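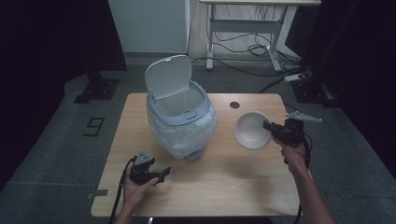
Melur Santoso puts the problem in one sentence: a household throws away by the handful, but a city pays by the ton. The link between these two scales is the subject of this chapter.

Chapter 3. Measuring Household Waste

Reading time: 19 minutes

3.1 Generation and collection

Waste generation is the mass of material discarded in a given period. Waste collection is the mass that reaches a truck. The two figures differ — food scraps may be composted at home, and bottles may be returned to a store — so a collection record will usually understate generation. In this book, the word "waste" without a qualifier means collected waste.

The standard measure is mass per person per day. Volume is a poor substitute, as the same bag of packaging may fill a bin or a corner of it depending on how hard it is pressed down. Volume still matters for choosing bin sizes and pickup schedules, and Section 3.4 returns to it.

3.2 The Tremgate survey

The worked problems use data from Tremgate, where 772 households had their kitchen waste sorted and weighed in February. Each sample was divided into food, paper, plastic, glass, and other. Moisture was recorded separately for food and paper. A winter sample contains little yard waste, and the results should not be scaled to a full year without the correction given in Table 3.2.

Comments

Liem: Does the per person figure count infants? My class got two different answers for problem 4.

Lidberg: It does. Section 3.1 should say so.

Liem: Thanks. The moisture correction is easier to follow in this edition.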